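关于我们

Estar是一家做漫画出版和原画展售的小型工作室，办公室在Flakthorpe老城区，一楼是书店，二楼是编辑部和装裱间。最早我们只印自己画的短篇，每期印100本，骑缝钉，拿到本地漫展上卖。后来有作者带着稿子找上门，才慢慢有了现在的书目。
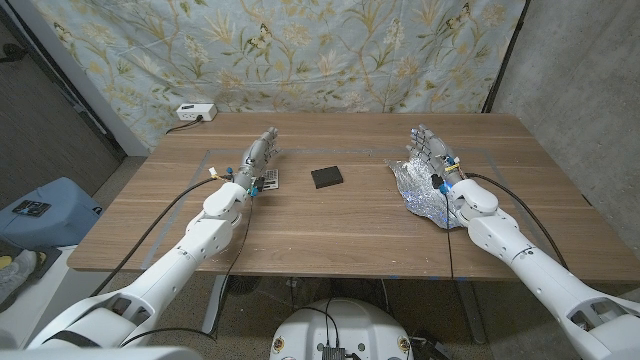 目前在售的单行本和合集共95种，以科幻、悬疑和都市题材为主，也有少量儿童绘本。合集《Milberg》每年八月出版，黑白内页，每篇不超过24页，面向所有未签约的作者征稿。上一册收到投稿544份。
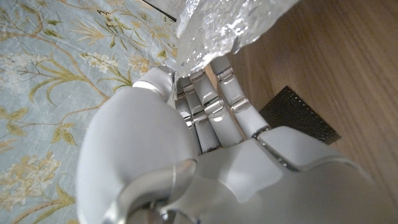

白色机械手与一件透明的皱褶物品

作者保留全部角色和故事的版权，我们只签出版权，期限写在合同第一页。稿费在交稿后结清，加印另计版税。

二楼的Poduval画室提供原画寄售和定制委托。单人角色、双人对峙、封面重绘都可以接，铅笔稿确认后再上墨。工期视画师排期而定，下单前请先来信询问。
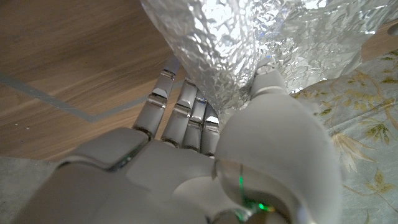
书店另设旧刊阅览架，现有1,782册，多为停刊的独立漫画和同人志，可在店内翻阅，不外借。缺页的刊物在封底贴有标签。

投稿请发送完整分镜和至少五页成稿，不收只有文字的大纲。编辑部逐份回复，漫展前后会慢一些。
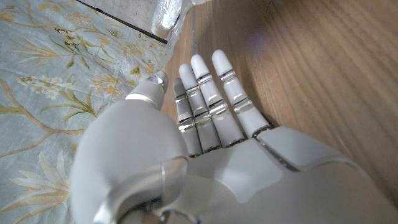
书店上午十点开门，晚上七点关门。批发和参展事宜请在邮件标题中注明，寄售原画请勿直接邮寄到店。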